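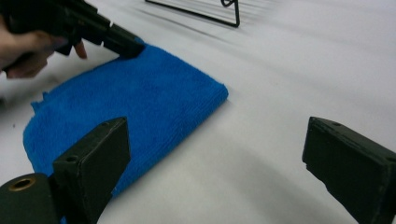
A robot can learn a chore by copying people. At the Mavmont lab, people do the chore with a gripper tool held in the hand, and a camera on the tool records what its two fingers do. One full try is called a demonstration. Soft things are a good test for this method. A folded towel, like the blue one on the white table, has a fuzzy surface and wrinkles, and it changes shape when it is pushed. A wooden block does not do that.

The team collected 831 demonstrations of towel folding. A computer program named Lis studied them. For each camera view, Lis learned to guess the next small move of the gripper – forward, back, open or closed.

Then came the test. A robot arm ran Lis on towels it had never met. It folded nearly 3,000 times. Most folds were neat. The most common mistake was picking up two layers of cloth when it needed one.

The team also trained a second copy of Lis with fewer demonstrations. That copy made more mistakes, mainly at the corners. The next tests will use thinner cloth.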